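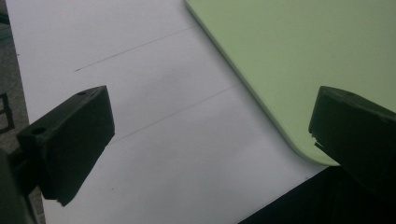 Gripper fingers in dark, matte plastic

Search this encyclopedia Go

Estivitz Swap Line

The Estivitz Swap Line is a call-in radio program on which listeners buy, sell, trade and give away household goods over the air. It is heard on weekday mornings in the town of Estivitz and in the farm country out toward Drorkska, and it has long been the best-loved thing on the local dial, well ahead of the music that comes before and after it. Programs of this kind go by many names in American small-town radio (swap shop, tradio, party line, trading post), and the Swap Line follows the general pattern closely, with a few fond habits of its own.

Format

The program opens at 8 in the morning with a few bars of accordion music and a reading of the lost-and-found notices, which are mostly dogs. Callers are then put on the air in the order they rang in. Each gives a first name, says what is being offered or looked for, names a price if there is one, and repeats a telephone number twice, slowly, so that people at the kitchen table have time to find a pencil. A caller may list up to two items per call, though hosts have traditionally been lenient with anyone clearing out a parent's home.

Firearms, live poultry and anything belonging to a business are not accepted. The poultry rule dates from the early years, when spring calls about laying hens crowded out nearly everything else, and it is suspended for one week each year to general delight.

History

The program was started by Hòa Võ, who had been hired to read farm prices and found himself with a good stretch of empty air after the closing of a sponsor, the Levine furniture store. He filled it one morning by offering his own spare storm door to whoever would come and get it. The phone rang for the rest of the shift, and the storm door went to a family who, as he liked to mention for many years afterward, never did hang it.

Võ hosted for 23 years. In the beginning the station had a single telephone line, and callers who could not get through would drop postcards at the front desk or simply walk in, which is how the custom of the Friday-style "porch segment," now held on any morning when there are visitors, came to be. He was succeeded by Tươi Bạch, a former school bus dispatcher whose calm way with a long-winded caller is much admired. Bạch kept the accordion music, over the objections of one station manager, and added a short reading of mailed-in requests for listeners who are hard of hearing or shy of the telephone.

The program moved briefly to the afternoon when the station changed its schedule. Complaints were many and polite, and the old hour was restored after 18 days.

The December drive

Every December the Swap Line sets aside its usual rules on price, and everything offered must be free. Winter coats, cribs and working stoves are the items most often asked for. Phí Hauling, a local moving firm, lends a truck and driver for the heavy pieces, and in most years deliveries go on well past dark. The drive closes with Bạch reading out the list of things still wanted, a reading that has been known to run into the noon news.

Reception

Loyalty to the program is strong, and it is common to hear it playing in barbershops, feed stores and parked pickups. Newer residents have sometimes asked why it carries on when so many goods are listed online. Regular listeners tend to answer that they rarely need anything and just like to hear who is moving.

Related articles
Call-in radio
Classified advertising
Farm market report
Lost-and-found notice
Party line (telephone)
Small-town radio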